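2018年1月2日

假期没干什么正经事,把去年攒下来的日志翻了一遍,越翻越想写点东西。我想替机器人软件里最没人爱干的那部分说几句话:状态机、坐标系管理、日志回放、出错以后怎么退。开会的时候大家讲网络、讲规划器,讲得眼睛发亮,一讲到日志格式就有人低头看手机(我以前也看)。可是我在 Buchanan 这个项目上写了这么久的代码,觉得钱和时间最该花在这些地方,而且是趁早花。

先交代一下我在干嘛。Buchanan 是我们内部给"机械臂拆装电脑主机"这摊事起的名字,地点在 Jidville,任务里最磨人的一项就是装 CPU:夹着处理器走到插座跟前,对准,放下去。人干这活不怎么想,手一放就完了。机器干这活,软件要在每一刻都说得清自己夹着什么、夹歪了没有、插座开着没有、压杆在什么地方。说不清就别往下走。

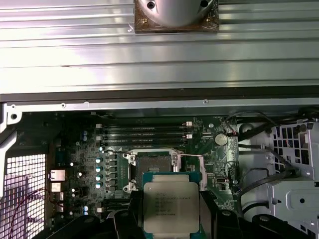 ## 看得见和知道自己看见了什么,差得远

刚开始那阵我以为难点在识别。插座嘛,一个方框,找角点,拟合四条边,算位姿,教科书上都有。结果识别插座那一块我两周就写完了,后来几个月全耗在别的上头。

比如说反光。机箱里到处是金属,带筋的铝板、导轨、硬盘架,灯一打过去就是一条一条的白。边缘检测最喜欢这种东西了,又长又直又亮,比插座边框漂亮得多!早期版本好几次兴冲冲地把铝板上的条纹当成了目标,置信度还特别高。我当时的反应跟所有人一样,调阈值,加滤波,再调阈值。调到后来配置文件里有75个参数,哪个管哪个我自己都讲不明白。

后来真正起作用的改动特别土:让感知模块除了报一个位姿,还得报它凭什么这么说。用了哪几条边,每条边残差多少,有多少像素是过曝的。上层拿到这些再决定信不信。过曝太多,就挪一挪相机再看一眼;几条边对不上,就老老实实报"不知道"。我现在的看法是,一个感知模块如果没有办法说"不知道",它就还没写完,精度再高我也不敢接到机械臂后面去。

有同事不同意,说加个更好的模型不就行了。更好的模型我当然想要,来一个我收一个。可是模型换了三茬,"凭什么这么说"这个接口一直没动过,每次换模型都靠它在一天之内看出新模型在哪儿犯糊涂。这笔账我觉得很好算。

## 坐标系这件小事

腕部相机、夹爪、机械臂基座、机箱、主板、插座,每一层都有自己的坐标系。写代码的时候大家都嫌麻烦,变量名就叫 T1、T2,乘来乘去,跑通了就不敢动。我见过最离谱的一个 bug(我写的,不赖别人)是一个变换矩阵乘反了,偏偏那天机箱摆得很正,反着乘误差也小,测试全过。换个角度摆机箱,立刻偏到姥姥家。

所以我现在对命名有点洁癖,所有变换必须写清楚从哪儿到哪儿,缩写都不行。再往前一步,每个变换都带时间戳,过期了直接拒绝计算。这个规定刚推下去的时候怨声载道,到处报"变换过期",大家说你这是给自己找罪受。嗯,是找罪受,可那些报错里有一大半是真的过期:机械臂都走出去一截了,代码还拿着之前那一帧的位姿在算。以前它不报,误差就悄悄混进去,最后大家一起怪标定。

说到标定,手眼标定真是替大家背了太多锅。什么对不准都说标定漂了,重标一遍,好了,过两天又不好了。你去翻日志,常常标定好端端的,是芯片在夹爪里转了一点点角度。这就要讲到我最想讲的一件事了。

## 夹住以后,请再看一眼

很多抓放的程序是这么写的:识别目标,抓,然后默认东西以理想姿态待在夹爪中间,剩下的全是开环。抓个积木没问题。抓处理器,两根手指从两侧夹着,角度差一丁点,到了插座那里就是差一丁点,没有谁会在半路上替你补回来。

我们的流程里现在多了一个状态,叫"手中复核"。夹稳以后用腕部相机看手里的芯片,估一遍它相对夹爪的姿态,再把这个偏差叠到目标位姿上。顺便也读一下盖子上的字,核对方向,核对型号跟工单对不对得上。字这东西很看运气,有时候型号清清楚楚,下半截的小字被光一照就糊掉了,所以代码里绝对不能写"读不出来就算失败",也绝对不能写"读不出来就算对"。读到几分,就用几分,剩下的靠轮廓和缺口去补。 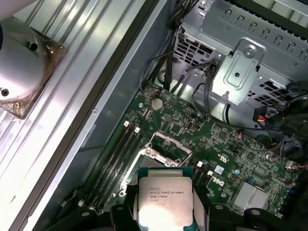
加这个状态的时候争了很久。反对的理由很实在:慢。每装一颗都要多停一下,演示的时候看着像机器人在发呆,客户会问它是不是死机了。我的意见是宁可让它发呆。插座里那一片触点金贵得很,压歪一次,主板可能就报废了,省下来的那点时间够赔几块板子?再说速度以后总能优化,复核可以跟移动并行做,分辨率也可以降。可要是一开始就没有这个状态,后面想塞进去,整条流程都得拆。

顺带说一句压杆。细细一根金属丝,在点云里经常断成几截,有时候干脆没有。规划器看不见它,就当那儿是空的,高高兴兴规划一条从它中间穿过去的路。我现在的做法是不指望传感器看见它,插座型号已知,压杆活动的那块扇形区域直接划成禁区,除非状态机明确说此刻要去动它。有人嫌这种先验写死了不优雅。我承认不优雅!可是机箱里还有线呢,红的黑的到处垂着,那些才是真没法写死的,把算力和脑子留给它们吧。

## 工具,工具,还是工具

去年8月我们从 Pladivent 换到 Brendoment,这两个都是我们自己攒的运行框架,名字起得一个比一个怪。换的理由只有一条,Pladivent 没法回放。现场出了问题,你手上只有几行打印,外加一个现场的人在电话里跟你描述"它好像抖了一下"。抖了一下是哪一下?不知道。

Brendoment 把图像、关节角、力、状态切换、每一次规划的输入全都按时间存下来,拖个进度条就能重新跑。缺点是占硬盘,占得吓人。好处嘛,我举一个例子。有个任务编号3663,停在插座上方不动了,报规划超时。按老办法就是加长超时时间,多半也能混过去。这次我把那一段拖出来放了几遍,发现规划器没毛病,是状态机在"复核"和"接近"之间来回跳,每跳一次就把规划取消重来。根子是两个状态用了同一个阈值,一进一出没有留余量,刚好卡在边上就开始打摆子。改动只有4行。要是没有回放,我估计现在还在给那个超时时间加零。

状态机本身我也想唠叨几句。现在流行行为树,我不反对,画出来挺好看的。可是不管画成树还是画成图,请把失败的那些分支画全。我们那张图上正常流程就一条直线,剩下密密麻麻全是退路:芯片夹歪了退到哪儿,复核不过退到哪儿,力超了退到哪儿,退的路上又出错怎么办。新来的人看了都头大,问能不能简化。我说可以,你先告诉我哪种错不会发生。

还有测试。我们有一套回归用例,88段录下来的真实数据,每次改代码自动全跑一遍。里头成功的很少,绝大部分是各种丢人现眼的失败,我挑的,专挑丢人的。仿真也跑,但仿真里的铝板没那么亮,线也没那么不听话,仿真全绿的时候我心里没什么感觉,这套录像全绿我才敢下班。

## 那学习的方法呢

写到这儿肯定有人要说我老古董。其实我对端到端那一路挺有兴趣的,插入的最后一小段,接触以后怎么微调,我觉得手写规则迟早写不过学出来的策略,手感这东西确实很难写成 if。我自己也在试,效果忽好忽坏。

不过我发现一件好玩的事,凡是我想拿来训练的数据,全是从回放系统里捞的;凡是要给策略划安全边界的地方,用的还是那张密密麻麻的状态图;策略的输出要执行,还是得过那一套啰啰嗦嗦的坐标变换。也就是说那些没人爱干的活一样也没少。所以如果你们组现在正犹豫,是先招一个调模型的还是先招一个写工具的,我投写工具的一票,招来以后也别老让人家去修打印机。

我这边下一步打算把力控的日志也接进复核里去,现在两边时间戳还差着一点,对不齐,看着难受。等对齐了再来写一篇,标题都想好了,就叫《时间戳》,估计没几个人点开看。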